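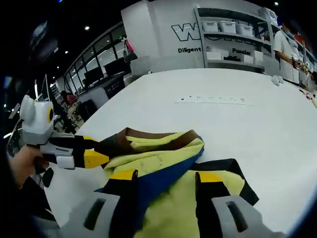 What do students do in the Flarevley handheld gripper program?
They squeeze, lift, fold and carry ordinary things with grippers held in their own hands, and the recordings of those moves become practice material for a robot arm later in the term.

FOR IMMEDIATE RELEASE

Erlow student robotics club opens spring sign-ups for Flarevley, its handheld gripper project

ERLOW, April – Hi from the Erlow student robotics club! We have news, and I get to be the one to write it up, so please forgive the exclamation marks. Sign-ups for the second round of Flarevley are open now, we have 33 places this time, and you do not need to have built a robot before. (I hadn't. My first week I put a battery in backwards.)

If you missed our first round, Flarevley is our name for a student project where we teach a robot arm to handle soft, floppy, annoying stuff. Bags, mostly. Hard blocks are easy for a gripper, and there are plenty of school contests for stacking those. A cloth bag with straps is another story. It slumps, the straps wander off across the table, and the spot you grabbed a second ago has moved somewhere else by the time you lift. I love it. Some of my teammates would use a different word.

We work in pairs. One student takes hold of the bag with one gripper and the partner comes in with a second one, and between the two of them they have to get a strap straight, open the top, or pass the bag across the table. Every try gets saved. Over the first round we set ourselves a goal of 1,000 saved tries, and we got there with two evenings left, which we spent eating noodles and arguing about which tries were good enough to keep.

That arguing part turned into my favorite piece of the whole project. A try where the strap slips and you catch it again, is that a bad one or a really useful one? We went back and forth on it for weeks. In the end we kept the slips in a folder of their own, and this spring's group will train with that folder and without it and see which arm does better. I have my money on the slips.

Then there's the contest. At the end of the round we hold an open afternoon where each team's arm gets the same bag and the same four jobs, and the team that clears the most of them wins. Our best arm last time scored 93 points on the club's own scale, and the team behind it was made up entirely of first-years. I was on a different team. We don't need to talk about our score.

What's new this spring:

We've added a repair night, so everyone learns to open up a gripper, swap a worn part and close it again with no screws left over.

Teams can bring a bag from home for practice. Backpacks, lunch bags, drawstring bags, whatever you've got, as long as it's empty and you don't mind it being squeezed a lot.

Vullow, the workshop that cuts our finger parts, is giving each team a spare set. We went through so many last time that we were trading them like baseball cards, so thank you, Vullow!

Dekker is lending us a second robot arm for the contest afternoon, so the waiting in line should be much shorter. Last time my team stood there so long that our program had been rewritten twice before our turn came up, and I'm still not sure the last version was the better one.

A few practical things. Sessions run from 4 p.m. until the early evening, and teams have up to four students. You can sign up as a pair, as a full team, or all by yourself, and if you come alone we'll match you with people during the first session. Left-handed students, please say so on the form, we mix up the pairs so we get tries from both sides. You'll write a little code, but we start from the beginning and there's always someone at the next desk to ask. Grippers, tools and snacks are on us. Long sleeves are best rolled up.

Reporters and teachers are welcome to drop in on a session, try the grippers and ask us anything. Picking up a bag by one strap is much harder than you'd guess, and we're happy to let you have a go (and maybe a tiny bit happy to watch). Please let us know ahead of time so we can keep a spot at the table for you.

About Flarevley
Flarevley is a project of the Erlow student robotics club. Students plan it, run it and judge the contest, with parts from Vullow and equipment on loan from Dekker. The sign-up form is at the club desk in Erlow, and it stays open until all the places are filled.

Press contact: the Flarevley student team, care of the club desk, Erlow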